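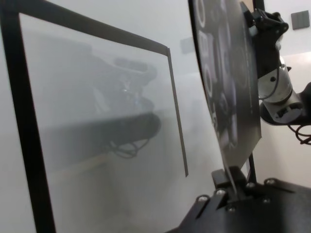 Surnis has been giving us lovely clean edges since we moved the bench to the Ekdale room, right up until we asked it to find the edge of something shiny or cloudy, and I'm afraid I've now spent most of a week on this and would be grateful for a second pair of eyes. The trouble is with the wrist view. When the arm comes in low over the frosted panel, the arm and gripper show up in it as a soft dark shape, low in contrast and blurred at the sides, with what look like the cables trailing underneath, and the edge finder seems to treat that shape as a real object lying just behind the panel. It then picks the long dark band in the reflection as the "near edge", when the one we want is the thin black border. I had rather assumed that anything so faint would fall below the cut-off, but no.

Ticket 109: Surnis picks reflected arm as target edge
Opened by: Folasade Usman
Assigned to: Golnar Asadi
Area: wrist view, edge finding
Status: closed, with one leftover (see the end)

What I was doing
It's the comparison we promised for the methods section – the old single-view edge finder against the two-view one, same objects, same start positions, same everything as far as I can manage it. I did 20 runs with each on the framed panel. The single-view version went for the reflection in five of its 20. The two-view version, which was supposed to be the clever one, did it in five as well, and I'll admit I sat and looked at that for a good long while over a cup of tea.

What I expected
That the two-view version would throw the reflection out. A reflection doesn't move the way a real edge moves when the arm shifts sideways, and the whole idea of taking the second view is to notice that.

What I've tried so far
Turned the cut-off up. It stopped choosing the reflection and also stopped finding the border when the light was flat, so I put it back.
Cleaned the panel, which it needed anyway. No change.
Went back to the October settings file. No change, and it brought back the old gripper offset, so please don't do that without saving your own first (I lost a morning to it).
Made the sideways step between the two views bigger. This did help! Fewer wrong picks, though the runs take longer and the arm gets nearer to the wall than I like.

Reply from Golnar
Hello Folasade, thank you for writing it all out so carefully, it saved me asking the usual questions. I think you've found two things tangled together. The small sideways step is the first. The arm carries its own reflection along with it, so over a short step the reflected shape shifts by an amount that isn't far off what a real edge a bit deeper would give, and Surnis isn't fussy enough to tell them apart. Your bigger step is the right cure in principle, only an expensive one.

The other thing is that we never tell the edge finder where the arm is. We know the arm's position perfectly well from the joint readings, and if we know roughly how the panel is lying we can work out where the reflection ought to fall and simply refuse to pick edges inside that patch. I've put this on a branch called Võ and switched it on for your bench only. It's slow on the first start while it builds the arm outline, so don't worry if it seems to sit there thinking.

Could you run the panel set again with the small step, and then a set with something printed? I'd like to know whether it starts refusing things it ought to keep.

Second round
Right, panel first. 20 runs each way again with the small step, and with Võ on I had no wrong picks at all from the two-view version. The single-view one still had two, both with the panel tipped well over, where I suspect our guess at its angle is poor. I was very pleased and may have said so out loud.

Then the printed set, which was less tidy. I used the black AI²ROBOTIC brochure, gripped by its upper right corner over the pale table with the thin black frame behind it and the other hand down by the lower left corner. The brochure has a white and silver robot printed on it, lying on its side at that angle, and the outline checker I'd left running alongside (the one from Erkholm that labels robot parts by appearance) marked the printed robot as part of ours. Anything inside that label gets refused, so the finder lost a good stretch of real edge. The black top bar of the frame behind it came through without any bother.

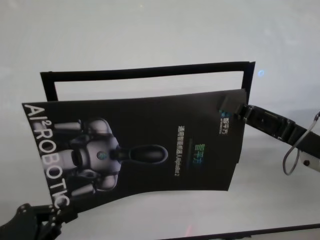
Third round, Erkholm checker off
With the appearance labels switched off and only the joint readings used for the outline, the printed robot was left alone and the left edge of the brochure came back. The gripped corner is still a bit of a guess, as the paper folds slightly where the fingertips hold it and the finder wants a straight line. I've noted it as a known limit and left it out of the comparison.

Across all the rounds, counting the odd ones I repeated, that makes more than 100 runs, and the logs are in the shared folder under the ticket number.

Golnar's closing note
Happy with that. I'll merge Võ with the joint-reading outline as the default and the appearance labels off. For the write-up, please report the small-step and large-step results separately, and say plainly that the panel angle was given to the method and not worked out by it, as a reader will certainly ask. I'd put the two tipped-panel failures in the main table too – they're the most useful thing in it.

Left over: folded corners. I've opened a new ticket and put my own name on it, so you can have your bench back. Folasade, could you leave the bigger step saved as a separate settings file before you reset? I'd like to try it on the panel once more with the lights turned down.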